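Visit to the Hestier plant, 12 February 2024

They walked 13 of us past the packing line and straight to a desk with a screen on it. Most of the new cell exists only in simulation so far. The pitch was that it takes over the dull fitting work and the fitters get "better jobs". Which jobs? Three people work that bench now. By May it will be one, minding two lines.

The simulated gripper had a pale blue block between its fingers, the peg in its pocket farther up. 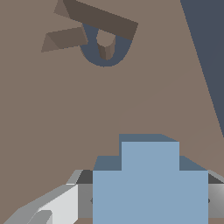
Sunita Mittal said she would believe in the retraining when she saw it on the shift plan.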